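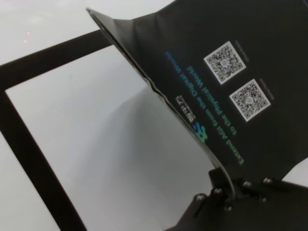 gripper finger over a frame, bench 4, Plunberg side

To: floor list (Plunberg + Kivby)
Subject: Re: what happens to bench 4 people

Typing this on break so sorry for the mess. Answering in pieces.

> Hi all, Kivby late shift here. We got told at handover that the
> arm you have on the frame bench is coming to us too, maybe as
> early as August. No paper on it, just said out loud while people
> were putting their coats on. So before we all get worked up, can
> someone from Plunberg who works next to it say what it is like.

I work next to it. Bench 4, early shift, have been on frames since before the move from the Kazlauskienė building. It has been running on our side long enough for the novelty to be gone. People used to walk over to watch at lunch, now they walk past.

> 1. What does it do and what do you still do by hand?

It picks the black frames off the stack, sets them on the white bench top, turns them if they need turning, moves them to the out rack. That's most of it. It does not seat the gray panel. We tried it and the corners didn't go in even, so panels are still ours, also the clips, also looking for scratches. Cleaning too. So the lifting and laying down is gone, the fiddly part stayed and you do more of it per hour than you used to. Keep that in mind when somebody tells you it "takes the boring part". For me the laying down was the part where I got to look up.

> 2. Did they cut anyone?

No. Also true that one person left for another job and was not replaced, and the bench went from four to three. Nobody got a letter. You can decide for yourselves what to call it. When I asked, I was told headcount on the bench "settled" at 3. I asked where that was decided and did not get an answer yet, still waiting.

> 3. Is it faster? They told us the number goes up and that we
> should not worry about the number.

Worry about the number. By hand we were at 510 frames a shift with four people. The target now is 675 with three. We hit it on a good day. On a day when the stack comes in with the frames stuck to each other we don't, becuase the arm stops and waits for a person and the person is in the middle of a panel.

What bugs me is the stops count against us. Puton (the tracking screen, you have the same one I think) logs a stop as bench downtime and the bench is the three of us. It doesn't say arm waiting for separated frame, it says bench 4 idle. We asked for a separate code. They said it is being looked at. Please ask for that code BEFORE yours goes in, it's a lot harder after. If I could have one thing over again it's that.

> 4. Is it safe, how close do you stand?

Close. Closer than I expected. It slows when you reach in and I have never been hit. I have had my sleeve brushed and I didn't like it. There's the brackets and linkages by the grip with a bunch of screw heads and I keep my fingers away from there no matter what it's doing. The finger part itself is flat, black, bends a little. The yellow line on the floor is where they want you to stand but you can't reach the panels from there, so everyone stands over it, and then the line is our fault if something happens. Get the bench measured with a real person standing at it. Short person and a tall person both.

Shadows are a thing too. The light is overhead, so when the arm is over the frame it puts a shadow right on the panel, and that's exactly when you're trying to see a scratch. Pale gray panel, soft gray shadow, you can't tell. We were missing scratches the first weeks and got a talk about quality. Now we have a desk lamp clamped on the side, brought from home. Should not be from home. Ask for lights.

> 5. Does it need someone technical there all the time? We have
> nobody like that on lates.

Somebody from the day office comes when it faults and they leave at 4. After that it's the shift. We can clear the easy ones from the panel on the post (frame dropped, stack empty). Anything with a red box we're supposed to leave alone. On lates that would mean it sits there until morning and you go back to lifting by hand, with three people, and the target on the screen doesn't change. Get that in writing. Seriously the most important one for your shift and I should have put it first.

> 6. Anyone get training or more pay out of it?

Training was a morning. Half of it was slides, then we each pressed the buttons once. It was fine for the buttons. Pay no. The two of us who do the fault clearing asked about the setter rate, because setters get it for clearing the press and it is the same kind of work. Was told it isn't the same kind of work. Open question, would help if your side asks too so it isn't only us.

Few things you didn't ask:

- The thing has writing down the finger, "Extend AGI from the Digital World to the Physical World". In green going to blue, with a logo. You'll be reading it all shift, it's right at eye level when you bend over. We had a long argument at the table over what it's supposed to mean and got nowhere. There's QR codes on it too, don't scan them with your own phone while it's running, someone got written up for having the phone out at the bench.

- My shoulder is better. I want to say that, since this is reading like all complaints. I used to go home and not be able to get a plate off the top shelf and now I can. My wrists are worse, from the clips. Ask for rotation between panels and clips, every hour if you can get it. We do it every two and it's too long.

- It's quiet, quieter than the press. But you talk less. With four at the bench there was always somebody across from you, and now the arm is across from you. Didn't think I'd care.

- If they run a trial, ask what day it ends and who says if it worked. Ours was a trial. I don't remember it ending.

> Last thing, some people here want to just refuse it. Others say
> it's coming anyway so get what we can. Where did you land?

We didn't land, we weren't asked, it was there on the bench when we came in. You've got until August so you're already ahead of us. My own opinion and not the whole bench's: I wouldn't send it back. I'd want the fourth person back, the code in Puton, the lights, and the rate. In that order on most days. The others here would give you a different order, one of them would put the rate first and I can't really argue.

If you want to come see it, come on earlies before 9, after that there's usually visitors and it gets run slow for them. Don't judge the speed from that. Bring whoever will be on the bench and not only the leads.

Somebody on this list had the old sheet with the lifting weights per shift from Kazlauskienė, could you resend, I can't find it and it would be good to have next to the new numbers.

Break's over, will answer more tonight if there's questions. Pls reply to the list and not just me

bench 4, earlies
Plunberg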